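November, bench two, nut sorting

Started just after 8 because I wanted a long run at this before the room filled up. The plan is the one Zohreh and I scribbled out last time: both arms working at once, hex nuts going between the perforated steel tray and the blue compartment tray, one clean demonstration per nut, and no clever stuff. Target for the batch is 199 keepers. We came in with 161 already on the drive, so that's not a terrible day's work if the wrist calibration holds.

It did not hold, at first. The left arm was landing a hair short every time I closed on something near the rim, and I spent the first half hour blaming my own hands. Reran the zeroing routine twice, then found the offset file from the Valtberg job was still being loaded at startup (my fault, I never took it out of the launch script). Deleted it, restarted, and the fingers went where I told them to. Note to whoever is on next: check the startup log for the word Valtberg before you do anything else! If you see it, stop and fix it.

Things I changed from last time:

Nuts get scattered by hand now, a fresh toss before every episode. I had been placing them, and looking back through the old set you can tell – they all sit at polite distances from each other and the model learned to expect it. Gholamreza's test run fell over as soon as two nuts were touching.

I stopped throwing out the episodes where a nut lands on its edge. Those are a pain to pick (the fingers want to come in flat, and you have to roll your wrist way over to get a good line on it), but they keep turning up and the policy has to see them sometime. I'm tagging them "edge" in the notes column.

Slower approach, normal lift. Zohreh thinks the trained policy is rushing the last little bit before the grasp, and I think she's right, so I hover for a beat and then close. It feels silly while you're doing it and looks very natural in the playback.

Starting pose is looser. I used to bring both arms back to exactly the same spot and I'm letting them wander a bit now, within reason.

The steel tray is still the harder of the two. Small round holes all over the bottom, and a hex nut is basically a ring, so the detector out of Trurari sees nuts everywhere when the confidence is set low. I bumped the threshold up, lost some real nuts, bumped it halfway back. Not solved. I'd like to try training with the tray in the data and no nuts on it at all, just to give the thing a pile of nothing to look at. Thirty episodes of that wouldn't cost us much. Call it 30 and see.

Also, please, the cables. I snagged the right one on a rim before lunch and had to junk a perfectly nice episode. There's enough slack for the full reach but only if you start with it hanging on the outside of the arm.

Had a go after lunch with both grippers going for a nut at the same time, left one working near the border between the two trays and right one coming across with its fingers wide open. It's a lovely feeling when you get the rhythm of it, a bit like patting your head and rubbing your stomach. I kept the wide opening on purpose so there's a decent spread of finger positions in the set.
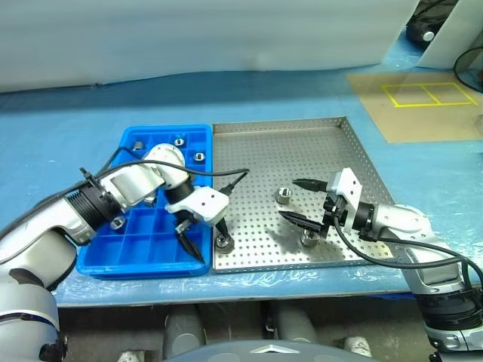

Banafsheh read the entry over and wants it written down that she disagrees about the two-handed ones. Her worry is that if both arms are closing in the same episode, the labels can't say which grasp caused a failure, and she would sooner see one arm parked while the other works until the single-arm success rate stops wobbling. She'd also like the "edge" tag moved out of the notes column and into a field of its own, so the loader can filter on it.

Fair on the tag, I'll do that tonight. On the two-handed question I'm going to split the difference: the ones from this afternoon go in a separate folder called nouri_both, nothing gets deleted, and we train once with them and once without. Aarne has the machine booked overnight but said he can squeeze us in behind his job.

Left to do: rename the afternoon folder, finish trimming the pauses off the front of the morning episodes, ask Hartmut if the spare finger pads came in. The left pair is getting shiny.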